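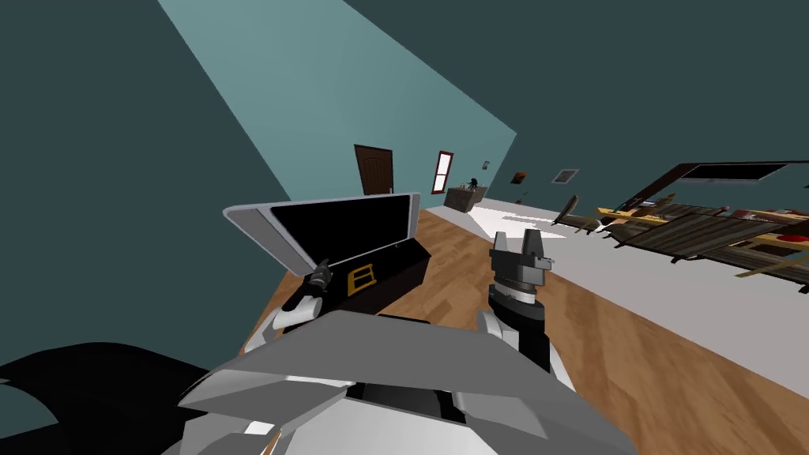

¿Se pueden entregar juntos episodios grabados con dos versiones distintas de Estano?

Se pueden entregar juntos si cada carpeta lleva su propio archivo de versión y los dos lotes se han vuelto a reproducir con la versión más nueva antes de subirlos.

Ticket del club de robótica, práctica del maletín
Estado: abierto, a la espera de respuesta
Abierto por: Evelien Jacobs
Asignado a: Tineke Verschueren

Hola, Tineke. Te cuento lo que nos pasa, porque llevamos toda la tarde con esto y ya no sé si el fallo es nuestro o del simulador. Tenemos 31 episodios grabados de la tarea del maletín (el brazo izquierdo trabaja con el maletín y el derecho se queda quieto con la pinza abierta) y al reproducirlos unos salen perfectos y otros se paran con el mensaje "longitud de acciones no coincide". ¡Son los mismos que ayer iban bien en el portátil!

Lo que he probado hasta ahora:

16:20 – Reinicio de Estano y borrado de la caché. Sigue igual.

16:35 – Reproduzco un solo episodio, sin los demás en la cola. Falla en el mismo paso, así que descarto que sea la memoria, que era mi primera sospecha (y la de todo el grupo, la verdad).

16:50 – Comparo un episodio bueno con uno malo. El bueno tiene 1.000 pasos justos, el límite que pusimos en la configuración. El malo tiene 10 menos en la pinza derecha, pero no en la izquierda. Raro, ¿no? La derecha ni siquiera la usamos en esta tarea.

17:15 – Pruebo a rellenar los pasos que faltan repitiendo el último valor. Con eso ya carga, pero no me fío de entregarlo así para Rinbridge sin que lo mires tú. He guardado los originales aparte, en Cirnus, dentro de la carpeta "sin_tocar". 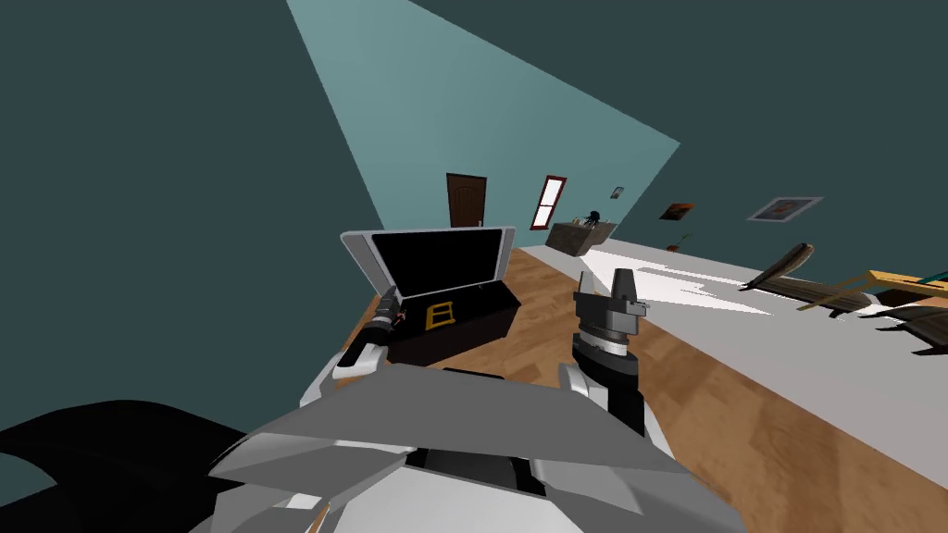

17:40 – También he mirado el script que nos pasaste en junio, el que quita las órdenes repetidas para que los archivos ocupen menos. Creo que va por ahí: si una pinza no cambia de orden durante un buen rato, el script se come las últimas líneas de ese brazo y deja las del otro. En los episodios donde alguien movió un poquito la pinza derecha al final no pasa nada, y eso cuadra bastante bien con lo que veo.

Respuesta de Tineke, 18:05
Buena pista. Ese script era para la práctica anterior, la de un solo brazo, y no se me ocurrió que lo fuerais a usar aquí. Pásame cuatro episodios, dos buenos y dos malos, con su archivo de versión. No borres los originales y no rellenes más por ahora.

18:20 – Subidos los cuatro a Cirnus. He desactivado el script y he grabado un episodio nuevo, con la pinza derecha quieta de principio a fin – ¡y se reproduce entero! Es solo uno, ya lo sé, mañana grabo más.

Me quedan dos dudas. La primera, si podemos recuperar los episodios malos desde los originales o hay que repetirlos todos (por favor, que no haya que repetirlos). La segunda, si conviene subir el límite de pasos, que a mí se me queda corto cuando la pinza se acerca despacio. Dejo el ticket abierto hasta que me digas algo de los archivos.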